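Drafts Under Interior Doors in Older Rental Housing
Project report, Building Science Elective, Starkham Technical College

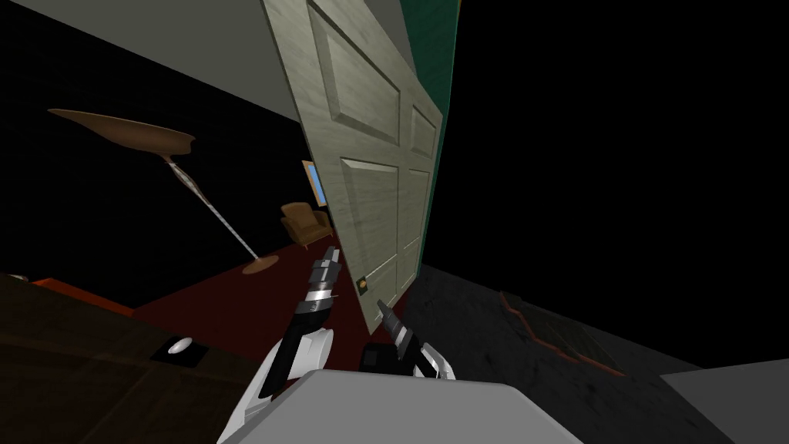 Jinlong Ye wrote in the margin of our first proposal that a closed door is treated as a wall in most heating estimates, and that we should find out how wrong this is before measuring anything else. We changed the plan after that comment. The first version was about window seals only.

1. Background

The apartments on Vedetti Street were built as single houses and later divided. Most have one heater in the main room and none in the bedrooms. Tenants keep the bedroom doors closed at night for quiet, and in the morning the bedrooms are cold. Our question was how much warm air gets past a closed interior door, and whether the size of the gap at the floor makes a large difference.

Old paneled doors are often trimmed at the bottom when a new floor is put down. If the floor is later replaced with something thinner, the gap stays. We found gaps of very different sizes in the same apartment.

2. Method

We worked in two apartments in the Pathirana building during November. Each bedroom had one temperature logger at bed height and one in the main room near the heater. The loggers took a reading every 10 minutes. After removing the readings from the hours when someone was using the door, we had 3864 readings left.

Each door was tested with the gap as it was, then with a foam strip (Tritik, the self-adhesive kind) along the bottom edge. The heater was left at the same setting for both tests. Tenants wrote down the times when they opened the door. One tenant forgot on Monday, so we dropped 79 readings from that night. They are not part of the total above.

3. Results

With the gap open, the bedrooms cooled more slowly overnight than with the foam strip in place. This was the case in both apartments. The difference was small in the room with the narrow gap and easy to see on the graph for the room with the wide one.

In the wide-gap room, the door had to be closed for some 45 minutes before the two loggers began to move apart. With the strip on, they moved apart almost at once.

4. Problems

The outdoor temperature was not the same on all nights. We tried to compare only nights that were close to each other, which left 744 readings for the final graph. We also did not measure air leaking around the sides and top of the doors. One door did not sit flat against its stop, and this may matter more than the floor gap.

5. Recommendations

Tenants without a bedroom heater should not seal the bottom of an interior door to keep warm. The strip makes sense on the apartment entrance door, where the hallway is unheated. A follow-up project could test a vent above the door.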